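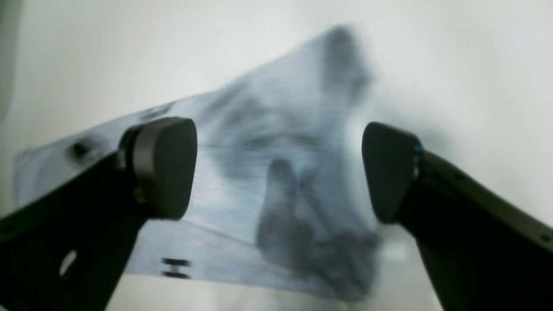

*A pale wall in even light.*

April 16, 2024

Recipe writers should give salt by weight. The teaspoon has had a long run, and for flour and sugar the argument against volume is mostly settled, at least among people who bake. Salt has been left behind. I think that is a mistake, and a larger one than the flour problem ever was.

A teaspoon measures space. Fine table salt packs tightly into that space and coarse flaked salt does not, so the same level spoon can hold very different amounts of salt by weight. A cook who follows the recipe exactly, with the wrong box in the cupboard, gets a dish that is flat or one that goes in the trash. The recipe will say "kosher salt" and consider the matter closed. Kosher salt is sold in more than one crystal shape, and the shapes do not weigh the same.

In February I went through the two cookbooks I use most, the Mostholm bread book and the Petrauskas collection of soups and braises. Mostholm gives flour to the gram, water to the gram, and salt as "2 scant teaspoons." I do not know what a scant teaspoon is. Petrauskas gives no weights at all but does print a note on page 78 explaining that the author cooks with a coarse salt and that readers should "adjust." The soup recipes start on page 12.

The usual defense is that salt should be added to taste. For a soup, fine. You can stand over the pot with a spoon. You cannot taste a raw meatball mix, or you should not, and you cannot fix a loaf of bread after it leaves the oven. Sausage, pickles, brines and cured fish all depend on a ratio, and a ratio of weights is the only kind that survives a change of brand. For bread I use 2 percent of the flour weight. That figure works with any salt I can buy.

The second defense is that home scales are bad at small amounts. This one has some merit. My Drellora kitchen scale reads in whole grams and is slow to notice anything under 4 grams. For a single pan of cookies I would accept a spoon measure printed next to the weight, with the type of salt named. For a 2,000 gram batch of sauerkraut the objection disappears.

Trurnano, the recipe site I have paid for since it started, now lets readers switch between cups and grams. Switch it to grams and the flour changes, the butter changes, and the salt stays at "1 tbsp." I wrote to ask why. The reply said that readers find gram amounts for seasonings "intimidating." The brine recipe I was asking about has 2,093 comments, and the ones near the top are complaints that it came out too salty.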